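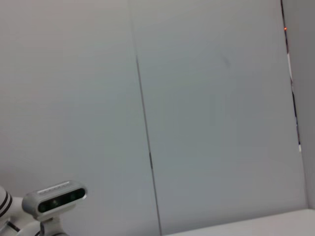 Small-item storage fails at the closure more often than at the seams. I have repaired and resold soft goods in Jultdale for 18 years, and the pouches that come across my bench are mostly sound in the body and ruined along the zipper. The owner usually blames the zipper. My view is that the owner picked the wrong pouch for the drawer, or never looked at it under decent light before buying. On a pale gray panel even a faint smudge like the one on the right-hand wall can be picked out, and a pulled thread or a bent tooth is a good deal easier to find than that.

The case for canvas is simple. It folds, it takes up the shape of what goes in, and it can be turned inside out to shake out crumbs and pencil dust. The usual complaint is that it wrinkles. Wrinkling has no effect on service life. A hard case keeps its shape but takes the same space empty as full, and in a shared desk drawer that space is the whole argument.

Color is worth more thought than it gets. Most buyers choose a dark pouch to hide dirt, then spend the life of the pouch feeling for the pull tab at the bottom of a bag. A pale body with a bright zipper solves this at no cost.
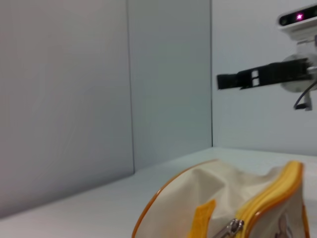 Dirt on a pale pouch also shows where the wear is going. Gray patches turn up first at the corners and beside the pull, and those are the places to check for thinning. Darren Hollis, who ran the Maldonado repair counter before me, disagreed and stocked navy and black only. His returns for broken pulls were higher than mine. He put it down to the customers.

Piping is the other detail I would pay for. A piped edge takes the abrasion that would otherwise reach the seam, and it can be replaced without opening the body. I have redone piping on a Vurnell pouch 2 times and the canvas underneath was still good.

I don't accept the common advice to sort everything into many small pouches. I once emptied a customer's travel bag and logged 186 items in it, spread over so many pouches that finding a charger meant opening most of them. One medium pouch for each task is enough. If it will not close without force, take something out.

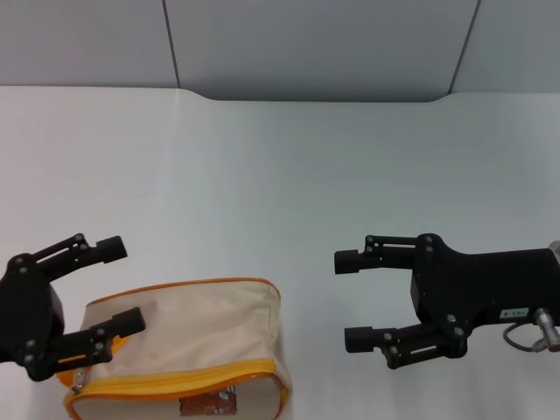 Closing and storing

Clear the fabric away from the teeth before moving the slider. Hold the closed end flat with one hand and draw the pull along the line of the tape, never up and away from it. Most of the separated zippers I see were pulled upward on a full bag.

Store the pouch empty and half open. Tài Thái tested this for me on a batch of 40 from Doltard, half kept shut and half kept partly open in the same cupboard from April until winter, and the open ones smelled better and ran no worse. I would still wax the teeth once a year. Plain candle wax is fine.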